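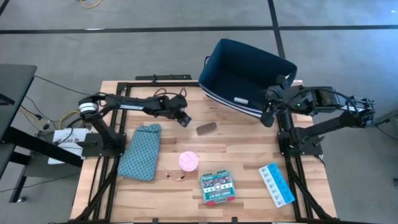
Storage notes: fabric bins, pouches and lidded containers on wooden tops

Small-item storage accounts for most of the questions sent to this newsletter between issues. Readers generally have enough containers. The difficulty is matching the container to the contents, and then to the surface it stands on. The notes below cover open fabric bins, flat pouches, small round containers with lids, and the care of a butcher-block top that is used every day for sorting. They replace the shorter version printed in May, which dealt with bins only and gave the wrong clearance for shelves.

Open fabric bins

A fabric bin holds its shape by one of three methods: a stiffened rim, a board sewn or slipped into each wall, or a wire hoop at the top. The rim type folds flat and is the lightest. It is also the first to sag when filled above half height with dense items. Board-walled bins keep a straight side under load but should not be washed with the boards in place. Wire hoops hold the mouth open well and leave the walls soft.

For mixed small articles, a bin with a dark lining is harder to search than one with a light lining. Metal items show up reasonably well against navy or black. Dark cords, hair ties and leather goods do not. Where a dark bin is already in use, place a sheet of pale card or felt in the base, cut 5 mm short on each side so that it can be lifted out for cleaning.

Position the bin at the rear of the work surface, with the long side facing the person sorting. Items can then be lowered over the front wall without reaching across the opening. A bin that overhangs the back edge of the table is acceptable while light, but should be pulled fully onto the top before it is more than half full. The base panel of most fabric bins has no stiffness of its own and will fold over the edge under load.

Shelf clearance: allow at least 100 mm between the rim of the bin and the underside of the shelf above. The May issue gave half that figure, and it proved too tight for a hand holding anything larger than a coin purse.

Flat pouches

A rectangular fabric pouch stores best on its edge, filed with others of similar height. Laid flat at the bottom of a bin it becomes a floor for everything else and is found last. Printed fabric has a practical use here. A small repeat, such as dots on a mid-blue ground, can be picked out from above even when only a strip is showing, and it hides handling marks longer than a plain cloth.

Check the closure before filing. Zip pulls should lie toward the top edge. Snap closures should be pressed shut along their whole length, as a partly closed snap catches on the weave of the bin wall. Empty pouches should be stored inside a larger pouch of the same type and counted as one item on the list.

The Pliltex lining tape mentioned by several readers is suitable for repairing a worn pouch seam. Cut the tape to the length of the seam plus 10 mm at each end and press it from the inside with a cool iron. It is not suitable for the rim of a bin, where the fold line works the adhesive loose.

Small round containers

Round lidded containers waste space in a rectangular bin, and the loss increases with diameter. Two small ones side by side leave gaps that fill with loose cord and paper. The usual remedy is to put round containers in last, against a corner, lid up. The lid then stays visible and can carry a label. A paper dot on the center of the lid is sufficient. Labels on the side wall cannot be read once the container is in place.

Pale plastics, pink and cream in particular, pick up color from new dyed fabric. Readers with an indigo or navy bin should wipe the inside with a damp white cloth before first use. If color transfers to the cloth, wash the bin alone in cold water and repeat the test. Follside, whose sorting room runs a larger set of bins than any household is likely to need, reports that most bins pass after one wash and that those which fail a second are better kept for dark goods.

Screw lids should be turned until they stop and then left alone. Friction lids should be pressed at the center, then checked at the rim.

Cords, ties and beaded ends

Thin cord is the main cause of tangles in a mixed bin. Coil it over two fingers, keep the coil to the size of a small saucer or less, and finish with the ends on the outside. Where the ends carry beads or knots, bring them together on the same side of the coil. Beads left on opposite sides pass through neighboring loops when the bin is moved.

Coils should not go directly into the bin. Place each one in a pouch or under a lid first. A coil of orange or pink cord is easy to see on a wooden table and much harder to see once it has slipped beneath a pouch, so deal with cords early in the sorting order.

Sorting order

The order below has been used for the Parneo drawer sets and works equally well for a single bin.

1. Clear the table and place the bin at the back.
2. Lay out all items with space between them. Nothing should touch.
3. Coil and enclose cords.
4. Put hard, heavy articles against the front wall of the bin.
5. File pouches upright behind them.
6. Add small rectangular pieces flat, in the gaps.
7. Add round containers last, lid up.

Step 2 is the one most often skipped. With the items spaced out, duplicates are found before they are packed. In the Lyons inventory, 129 small articles were laid out in this way and 41 were duplicates or belonged in another room. The remaining articles went into fewer bins than had been set aside for them.

Surface care: butcher-block tops

Butcher-block is made from strips of wood glued side by side, often with visible variation from light to honey brown between strips. The variation is natural and evens out slightly with age. The top is a good sorting surface. It does not ring when hard objects are set down, and small dropped items roll less than they do on glass or a gloss finish.

Dark brown objects are the exception to its general visibility. A small block-shaped item in dark brown reads clearly against a pale strip and less clearly where the strips are deeper in tone. Under a low lamp its shadow may be more obvious than the item itself. Move the lamp up before moving the items.

Routine care is as follows. Brush the surface along the grain, then wipe with a cloth that has been wrung out fully. Dry at once with a second cloth. Do not leave a damp fabric bin standing on the top, as moisture held under the base raises the grain in a visible rectangle. If this has already occurred, allow the area to dry for a full day, sand lightly along the grain with 240 grit, and re-oil the whole top. Oiling only the affected area leaves a patch.

Use food-safe mineral oil if the same top is also used in a kitchen. Apply a thin coat, leave for 20 minutes, and remove the excess. Fabric goods should be kept off a freshly oiled top overnight - cotton pouches in particular will wick oil from the surface and mark permanently.

Floors

A sealed gray concrete floor under the table needs only a soft broom. Unsealed concrete sheds fine dust that settles in open bins, and a sealing coat is worth the effort where bins stand uncovered. Felt pads under the table feet should be inspected when the top is oiled. Grit embedded in a pad will score a sealed floor as readily as a bare metal foot.

Corrections and supply

The bin pattern sheet supplied with the last issue omitted the seam allowance on the rim piece. Add 12 mm to each long edge. The corrected sheet has been reprinted in a run of up to 2000 and will be enclosed with the next mailing. Readers who have already cut the rim can make up the difference with a bound edge. A striped binding in white is the easiest to keep straight against a dark body, as the stripe serves as a stitching guide.

Notes on drawer dividers are held over to the next issue.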